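The Arm That Thought It Was Holding Something

When the folks at Pokell bought their first robot arm, they gave it the dullest job in the building. Pokell makes metal housings for wall heaters and bathroom fans, and at the end of the line each finished lid has to be lifted off a smooth tray and set into a padded rack. It is the kind of work that makes a person's shoulders ache by lunch. The arm took to it nicely, and for most of a year hardly anybody on the floor gave it a second look.

Then, on an ordinary November morning, it began to carry nothing at all from one side of the cell to the other.

I drove out to Vimlow, where the plant sits between a feed store and the old rail spur, because a reader who works there had written to the magazine and asked whether we ever ran stories about machines that fail politely. That was the reader's phrase, and I have been turning it over ever since. We are used to hearing about machines that break with a bang. This one went right on working, in the sense that it kept moving and kept its light green. It came down to the tray, closed its fingers, rose, swung, opened its fingers over the rack, and went back for another. The rack stayed empty. In the counter on the control screen, every one of those trips went down as a lid delivered.

The number had reached 87 before someone came by to wheel the rack away and found it far too light.

Now, a gripper of this sort knows a few simple things about itself. It knows how far apart its fingers are, and it knows how hard it is squeezing. The rule in the program said that if the fingers stopped closing before they met, there must be something between them. That sounds sensible, and it is the rule I would have written too. But the night before, during a routine cleaning, the fingers had been taken off and put back, and one of them had gone on a touch crooked. It now rubbed against its own mounting on the way in. The fingers stopped short, the gripper felt the push, and the program concluded that it had a lid.

The second half of the trouble was the tray. With one finger leaning, the pair came down a hair off from where they should have been, and the tips slid along the lid's rim when they ought to have gone around it. There is a small camera at the wrist, put there when the arm was installed so that the setup crew could line things up, and it had been saving pictures all along. They simply weren't part of anybody's morning. Once the rack turned up empty, the crew pulled up the wrist view and ran the arm down slowly, a little at a time, with the speed turned to its lowest setting.

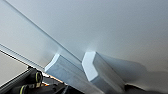

Page last changed: January 8, 2025

I asked to sit in on one of those slow runs, and I will admit that I found it hard to follow at first. From the wrist, everything is close and gray. You have the two metal fingers reaching out ahead of you with their slanted tips catching the light, and past them a broad, smooth, pale surface with almost nothing on it for the eye to hold. A thin dark line runs straight across, and you hang on to it gratefully. The technician beside me had learned to watch the soft patches by the fingertips, and could talk about them for quite a while, coffee going cold in hand. I nodded along and caught perhaps half.

What I did understand was how hard it would be to teach a computer to settle the matter from a view like that. The company that set up the cell, a small outfit called Dristura, had looked into it early on. A plain gray part against a plain gray background gives a camera very little to work with, and the shine changes whenever the big door at the loading dock is open. They decided that the feel of the fingers would be enough. It was cheaper, and it was quick, and it worked beautifully until the day it didn't.

There was a safety side to all this, and it is the part that the people at Pokell were most eager for me to get right. When a worker stepped up to see what was the matter, the arm was waiting above the rack, and the screen said it was holding a part. The instructions posted on the cell told the operator, in that case, to open the gate, put a hand under the part, and press the release. The worker did just that, with an open palm beneath two fingers that had nothing in them. The gripper opened and all was well. But had the arm decided to try its grip again, as it was allowed to do up to 3 times, those fingers would have closed with a hand close by.

Nobody was hurt. I want to say so plainly, because I fretted over it the whole drive home. Still, the plant wrote it up as a near miss and shut the cell down for 5 days, and for those days the lids were lifted by hand, the old way, with a good deal of grumbling and a fair amount of liniment.

The repairs, when they came, were modest. The fingers now have a small pin at the base, so that they can go on only one way. After every cleaning the arm has to close on nothing, out in the open air, and report that it is holding nothing, before it will agree to start. A scale went under the rack, borrowed in spirit from the bakery across the road — Nowakowski, whose poppy seed roll I can recommend without reservation — where every tray of bread is weighed on its way out the door. If the scale doesn't feel a lid arrive, the arm stops and the light turns amber. The retry has been taken out whenever the gate is open, and the instruction about the hand under the part has been peeled off the cell and thrown away.

Dristura also went back through its records and found the same "stopped short means holding" rule in other cells it had put in over the years. The company has been calling those customers one at a time. Some have had the rule for ages and never had a bit of trouble with it, and a couple of them, I gather, needed some persuading to let anyone touch it.

On my second visit the arm was back at work. I stood behind the yellow tape and watched it come down to the tray, pause, close, and rise with a lid held between its fingers. The scale gave a little click as the lid settled. I stayed until the rack was full, which took longer than I'd planned, and by the time I got across the road the poppy seed rolls were gone and I had to make do with rye.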